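Guides > Walls & Paper > Custitz Paste-the-Wall Paper > Section 7: Hanging around inside corners

Shared 17 times | 9 comments

Section 7: Hanging around inside corners

Corners scared me for years, so I wrote this part slowly and tested it in my own box room with two rolls of Custitz floral. If you've already hung your first full drop (Section 2), you have all the skills you need!

What you'll want close by: the Famero smoothing brush, a sharp snap-off knife, a pencil, a long level and a damp sponge.

1. Measure from the edge of your last drop into the corner. Do it at the top, the middle and the bottom, and write down the widest number. Old walls wander more than you'd think.

2. Add 17 mm to that number and cut your strip lengthwise to match. Keep the offcut – it goes on the next wall.

3. Roll paste onto the wall, a little past the corner on the far side.

Note: I like Teshome ready-mixed paste for this. Give the tub a good stir first, even if the lid says you don't have to.

4. Hang the strip from the top down, matching the pattern to the last drop. Brush toward the corner, then push the paper into it with the bristle tips (gently, it tears when damp).

5. If the overlap wrinkles, snip small cuts at the top and bottom so it lies flat.

Caution: Turn the power off at the breaker before you trim near an outlet or a switch. Change the blade often, too. A dull one drags and rips.

6. Draw a fresh plumb line on the new wall, then hang the offcut to that line so it covers the overlap. You'll lose a sliver of pattern in the corner. With a busy print like bows and roses on a diagonal lattice, I stop seeing it once the room is in use.

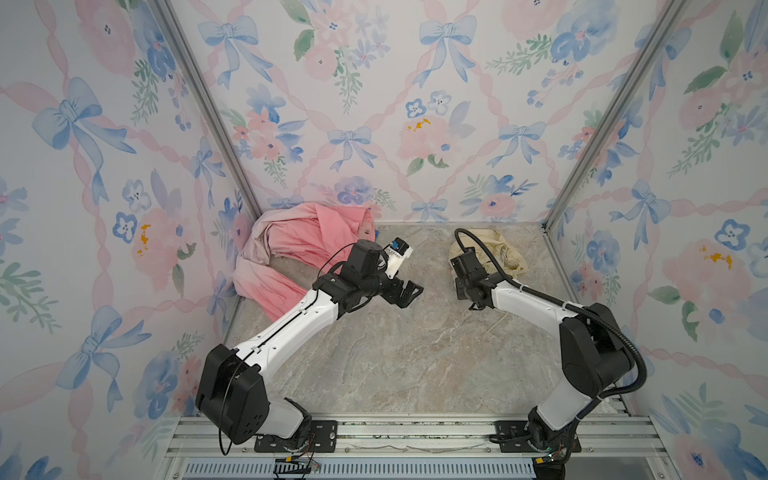
7. Wipe the seams with the sponge and leave the paper alone overnight. Keep the heating low and the windows shut.

If a seam lifts

Wait until everything is dry, then work a little Zultell seam glue behind the edge with a small artist's brush. Press it down with a clean cloth and wipe off the extra right away – it dries shiny.

Related guides
Section 2: Your first full drop
Section 8: Outside corners and window reveals
Section 9: Papering behind a radiator
How to work out pattern repeat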